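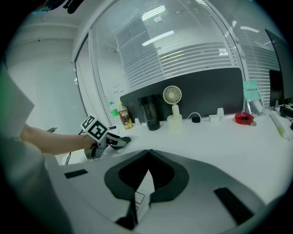 Support request: wedding gallery withheld from subscribers after embargo
Product: Volumel publishing desk
Customer: Pironano, celebrity and entertainment section
Opened by: Eyvindur Toft
Assigned to: Amnuay Thongsuk
Priority: 2
Status: Resolved

Description of the fault

The customer holds the rights to the photographs from the Mosquera wedding at Nirnholm. The gallery was scheduled to open to subscribers at 18:00 on 2018-08-29, when the embargo agreed with the couple's representatives ended. The article itself was published on time. Subscribers who followed the link to the gallery were shown the notice "These pictures are not yet available". Editors who were signed in could see the full gallery.

Mr Toft asks that the matter be treated as urgent, as the front page was already promoting the pictures. He confirms that 3,227 readers received the notice before the link was taken down.

18:22, A. Thongsuk
Request received. Please confirm the time zone set on the gallery and whether it was copied from an earlier event.

18:31, E. Toft
The time zone is set to local time at Nirnholm. The gallery was copied from the engagement party feature which we ran in April. The captions and the guest list were replaced. We did not alter the release settings on the individual pictures, as we understood that the gallery setting would apply to all of them.

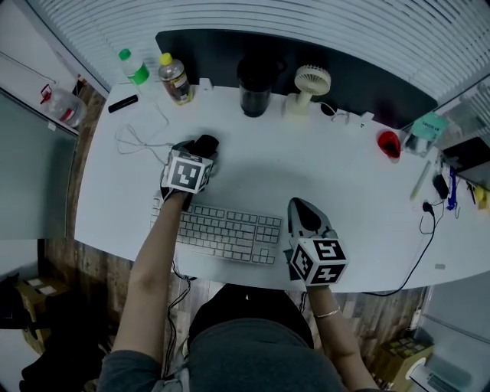 18:40, A. Thongsuk
Thank you. The gallery setting does not replace a release rule held on a single picture. Four pictures, including the cover portrait of the bride and groom, still carry the rule "hold until approved by agent" from the copied feature. When the cover picture is held, the whole gallery is closed to readers. Editors are exempt from the rule, which explains why the fault was not seen when the page was checked.

Please do not remove the rules until the agent's approval has been confirmed in writing.

18:52, E. Toft
Written approval has been received for all four and is attached to the article record.

18:58, A. Thongsuk
Approval noted. The rules have been removed and the stored copy of the page has been cleared. Kindly test with a subscriber account that has no editing rights.

19:06, E. Toft
Tested on two subscriber accounts. The gallery opens on both, but the cover portrait is missing from the mobile page.

19:15, A. Thongsuk
The mobile page was holding an older copy of the cover. It has been refreshed.

19:19, E. Toft
The portrait is now shown. The front page link has been restored. We would be grateful if a warning could be added when a copied gallery contains held pictures.

19:27, A. Thongsuk
The request for a warning has been passed to the product team under a separate reference. This ticket is closed and may be reopened by replying within two weeks.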